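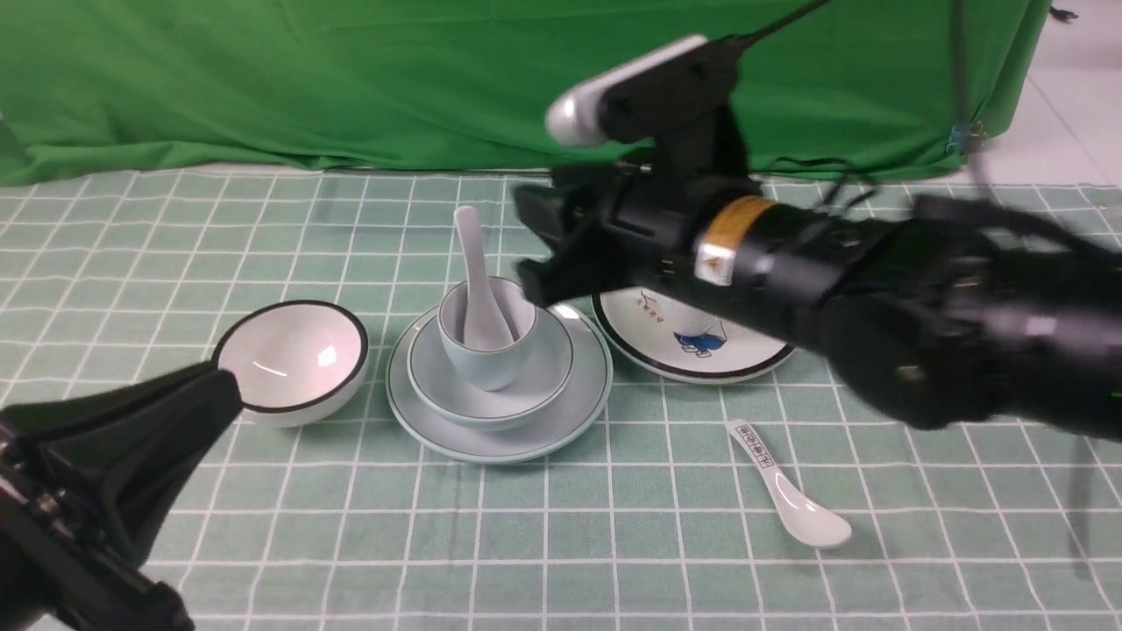

For many years I ate everything from one deep plate. Soup, rice, salad, all in the same plate, and I washed it and put it back. Since I moved to Middale I have started to collect dishes, slowly, and now I must decide which of them may stay in my small kitchen cupboard.

The cupboard has one shelf for dishes and it is 81 centimeters wide. I measured it on Thursday evening, before I took everything out. My rule is simple: a piece that I did not use since May goes into the box for the Grecu shop, where they take second-hand kitchen things.

The pale blue cup with its saucer and plate was the easiest decision. All three have the same glaze and a darker line near the rim, and I like to see them one on top of the other. The cup has no handle. In the beginning I burned my fingers with it, so now I fill it only to the half and wait a little. The white bowls with the black rim also stay, they are good for noodles and for breakfast.

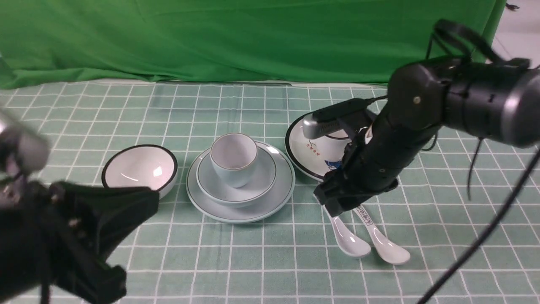

Godfrey Wanyama wrote to me that I should never store a cup on top of its saucer, because the foot of the cup scratches the glaze after some years. He puts a round piece of felt between them, and he cuts it from old slippers.

I did not think about this before. I looked at my saucer under the lamp and found no scratch, but I will buy felt anyway. In Zalarell, the craft store near the station, one sheet costs 38 cents.

More difficult for me are the soup spoons. They are white ceramic, short and deep, and they do not lie flat in a drawer together with forks.

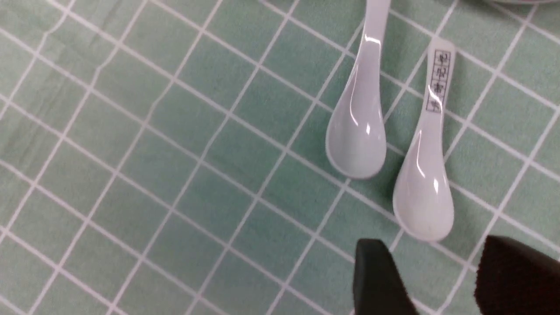 I tried to keep them in a tall glass, but they knocked against each other each time I opened the door. Now they lie on a folded kitchen towel at the left side of the shelf, with the bowls all in one direction. One has four Chinese characters on the handle, in a small border. I cannot read them, and I want to ask at the tea counter what they mean.

The box for Grecu is half full. The big gray salad dish is still on my chair, it weighs around 660 grams and I have not decided.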